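Camatstead Office Asks Staff to Look Harder at the "Bottle for Life"

CAMATSTEAD, Tue 4 February. Condori, the office services firm, will stop handing out free drink bottles to new hires from March, after an internal review found little sign that the giveaway had done what it was supposed to do.

The program began with a simple claim: give every employee a metal-necked bottle and the paper cups will go away. The firm bought 200 bottles. Paper cup orders over the same period fell by six sleeves, and the review could not tie even that to the bottles. A good share of the staff had been on leave for part of it.

"We were told these things pay for themselves," said Radek Jelínek, who led the review. "I asked to see the sum. There wasn't one. There was a leaflet."

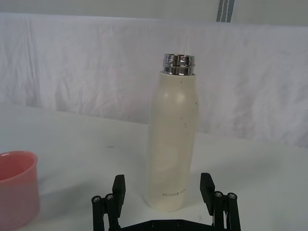
Condori Workplace Supplies Team

The team sent a short survey to everyone who had received a bottle and got 170 replies. Of those, 40 said they used theirs at work on most days. The rest named the usual problems. Caps go missing. The inside is hard to reach with a sponge. Pale finishes show every speck, and a cream bottle that looks smart on a white table in the showroom picks up marks on the body once it has been through a few bags and desk drawers.

Jelínek is also unconvinced by the way bottles are sold to offices. Suppliers talk at length about color and the feel of the coating, he said, and very little about replacement caps, which is what people ask for. Gridik, the reseller that handled the order, offered a fresh batch with the company name printed on the side. The team declined.

"Printing our name on it doesn't make anybody wash it," Jelínek said.

The review does not argue for going back to paper cups. It recommends shared glasses in the kitchens, a long-handled brush at every sink, and a drawer of spare caps for staff who already have a bottle and like it. New hires who want one can still ask. They will get one from the stock left in the supply room until it runs out, and no more will be ordered this year.

The team was asked whether it would repeat the exercise with the lunch boxes now being pitched by Boner, another supplier. It said it would want to see a trial on one floor first, with the washing up included in the cost.

Staff with an unused bottle in good condition may return it, with its cap, to the supply room on the ground floor. Bottles without caps will be accepted too, though the team makes no promise that anyone will want them.

Questions about the review should go to Radek Jelínek, Workplace Supplies, Condori, Camatstead.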